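Keeping Your Board Games in Good Shape: Tips From a Crowded Shelf

Posted 23 Nov 2025

I own 97 board games, which is either far too many or not quite enough depending on who you ask in my house. Some of them are older than I'd like to admit, and a good few have been through spilled drinks, a damp basement and one very enthusiastic dog. Most of them still look great! Games are tougher than people think, and a bit of care at the kitchen table goes a long way.

Here are the things I do, in no special order.

Wipe the table first

I know, it sounds like something your grandmother would say. But most of the grime on cards comes off the table or off fingers. Wipe the table down with a damp cloth, then go over it again with a dry one, and give it a few minutes before anything made of cardboard touches it. A tablecloth works too, and a cheap felt one is even better for picking up cards (if you've ever tried to pry a flat card off a glossy tabletop, you know the pain).

Snacks

I'm not going to ban snacks. Game night without snacks is a meeting. What I do is sort them by grease. Pretzels, grapes, carrot sticks and plain popcorn are fine at the table. Chips with the orange dust live on the side counter, along with anything that needs a fork. Chopsticks for cheese puffs is a trick I picked up years ago and I will defend it forever.

Drinks go on a low stool beside each chair, or in heavy mugs with wide bottoms. Stemmed glasses and a map of the known world don't belong on the same surface.

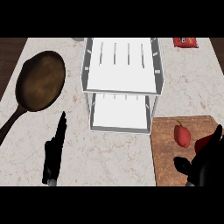 If a drink does go over, lift the board straight up before you do anything else and tip it so the liquid runs off the nearest side. Blot, don't rub. Rubbing pushes the wet into the paper and rolls up the printed layer. Once it's blotted, lay the board between two sheets of plain white paper, put some heavy books on top and change the paper a few times that first day. I saved my copy of Flokton this way after an entire glass of grape juice, and apart from a faint purple coastline it plays just fine.

Cards that have gone sticky

Take a barely damp cotton cloth — wring it out until you think it's dry, then wring it again — and wipe one card at a time, front and back. Dry each one right away. Don't use window cleaner, and don't use baby wipes, which leave a film that makes everything worse by the next session.

For cards that stick to each other but look clean, a soft white pencil eraser rubbed lightly over the edges does wonders. Shuffle afterward over the sink to get rid of the crumbs.

Curled cards usually just need time. Stack them tightly, put a rubber band around the box (never around the cards!) and leave them on a shelf in a dry room for a week or two.

Bags, boxes and the lid that won't stay on

Zip bags are great, but prick a pinhole in each one so the air can get out and the lid will sit flat. I sort by player, so each person gets one bag with everything they need. With Stendgate, a game with more little pieces than any sane person would design, this cut our setup from 20 minutes to 4. I nearly cried with joy.

Egg cartons make lovely trays for tokens while you play. So do muffin pans, and silicone baking cups are the best of all, as you can squeeze them to pour the pieces back in the bag.

Split box corners can be fixed from the inside. Cut a strip of thin cardboard, fold it down the middle, brush on white glue and press it into the corner. Clothespins hold it nicely overnight. Please skip the clear tape on the outside. It goes yellow, and one day it will take the picture off with it.

Where to keep them

Flat or upright? I've gone back and forth on this for years. Upright is easier to pull out and kinder to the boxes at the bottom of the pile, but everything inside has to be bagged. Flat stacks are fine if you keep them short and put the big heavy boxes lowest. My old Rello box was at the bottom of a stack of war games for one winter and came out looking like a soup bowl.

Stay away from attics, garages and the wall behind a radiator. If your only space is a basement, toss a few of those little drying packets from shoe boxes in with each game and swap them every January, when you're putting away the holiday stuff anyway.

Missing pieces

Check under the plastic insert. Check the box of the game you played the same night. Check the couch. If it's truly gone, buttons and dried beans work surprisingly well, and polymer clay bakes up into a decent pawn. I once played a whole campaign of Iyamu with a wine cork as my general and he won more battles than the real one ever did.

For games with loads of parts, write the piece count on a slip of paper and tape it inside the lid. Mine for Iyamu says "33 discs, check the rug."

Dice, by the way, can be washed in warm water with a drop of dish soap. Dry them on a towel, and give the dice cup a wipe while you're at it.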